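우리 소개, 급하게 고쳐 씁니다. 예전 페이지가 너무 오래돼서요. (12/4/22 수정)

Plalbridge는 번역 학원 겸 번역 사무실입니다. 순서가 중요. 학원이 먼저였고 사무실은 나중. 수강생 중에 일감을 물어보는 분이 많아져서 결국 둘 다 하게 됐습니다.

주로 다루는 것: 계약서, 사용 설명서, 논문 초록, 가끔 요리책. 소설은 거의 안 합니다. 하고 싶은데 의뢰가 없음.

## 어떻게 시작했나

처음엔 저녁반 하나. 책상은 빌린 것, 교재는 복사본. 첫 학기 수강생들이 아직도 연락을 주십니다. 그때 쓰던 용어집을 지금도 고쳐 가며 쓰는데, 앞쪽 몇 장은 손글씨 그대로 스캔한 거라 검색이 안 됩니다. 언젠가 다 옮겨 칠 예정. 예정만 몇 년째.
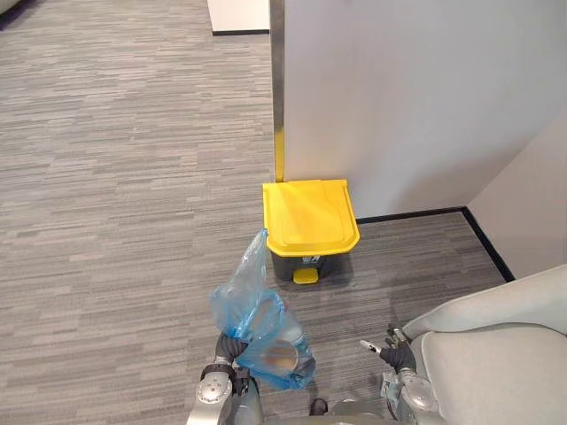

그 용어집이 지금의 Kesen입니다. 이름만 거창하지 그냥 표예요. 원어, 번역어, 쓰면 안되는 말, 메모. 메모 칸이 제일 쓸모 있습니다. "이 고객은 '귀사' 싫어함" 같은 것들. 수강생도 과정 등록하면 열람 가능, 수정은 강사만.

## 수업

한 반 정원 35명에서 더 안 받습니다. 한동안 40명까지 받아 봤는데 첨삭이 밀려서 접었어요. 과제는 매주 나갑니다. 분량은 짧게, 대신 다시 쓰기를 시킵니다. 같은 글을 두 번.

- **기초반**: 한국어 문장부터. 외국어 얘기는 셋째 주에나 나옴
- **실무반**: 계약서와 설명서. 마감 있음, 진짜로 있음
- **감수반**: 남의 번역 고치기. 싸우지 않고 고치는 법도 포함

새 학기는 9월에 시작. 중간 합류는 실무반만 됩니다. 레벨 테스트는 따로 없고 짧은 글 하나 써서 보내 주시면 읽어 보고 반을 권해 드립니다. 답장이 좀 늦어도 읽고 있는 겁니다.

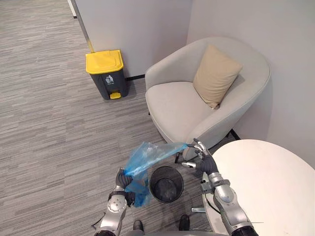 **외국어 시험 점수가 꼭 필요한가요?**

점수는 안 받습니다. 보내 주신 글만 보고 반을 정해요. 이력서에 적어 주셔도 되는데 반 배정에는 쓰지 않습니다.

## 사무실 일

의뢰는 메일로 받습니다. 전화도 되지만 원문을 봐야 견적이 나오니까 결국 메일. 파일 형식은 웬만하면 다 열립니다. 스캔본은 글자가 보이게만 해 주세요.

번역자 한 명, 감수자 한 명. 모든 원고는 두 사람을 거칩니다. 급한 건도 똑같이. 그래서 당일 납품은 거의 못 해 드려요. 죄송.

오래 같이 일한 곳은 Akpalu(악기 부품 수입)와 Adidum(아동용 침구)입니다. Akpalu 쪽 설명서 덕분에 저희 모두 현악기 줄감개 명칭은 기가 막히게 압니다. 쓸 데는 없지만. Adidum은 세탁 표시 문구 하나로 메일이 한참 오간 적이 있는데 그 문구가 지금 Kesen 첫 줄에 올라가 있어요.
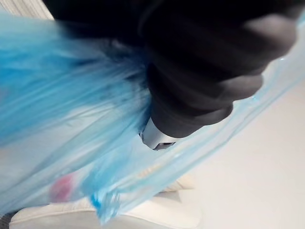
**Plalbridge 교육·감수팀**

이 페이지는 저희 팀이 관리합니다. 틀린 글자 보이면 알려 주세요. 번역 학원 홈페이지에 오타 있으면 좀 그렇잖아요... 근데 꼭 있습니다.

저희 팀이 하는 일은 수업 준비, 과제 첨삭, 납품 전 마지막 읽기. 마지막 읽기는 소리 내서 합니다. 눈으로만 보면 조사 빠진 걸 못 잡아요. 사무실이 좀 시끄러운 편인 건 그래서고요.

좋아하는 번역: 번역 같지 않은 설명서. 싫어하는 것: "~에 있어서", 쉼표 남발, 원문에 없는 친절. 신입 강사도 이 목록부터 받습니다. 목록은 계속 늘어나는 중인데 서로 안 맞는 항목도 몇 개 있고, 그건 회의때 아직 결론이 안 났습니다.

강사 지원도 메일로. 번역 샘플 하나랑 본인이 고친 남의 글 하나 같이 보내 주세요. 고치기 전 원고도 꼭 첨부.

수강료랑 시간표는 별도 페이지에 있습니다. 거기도 곧 고칠게요.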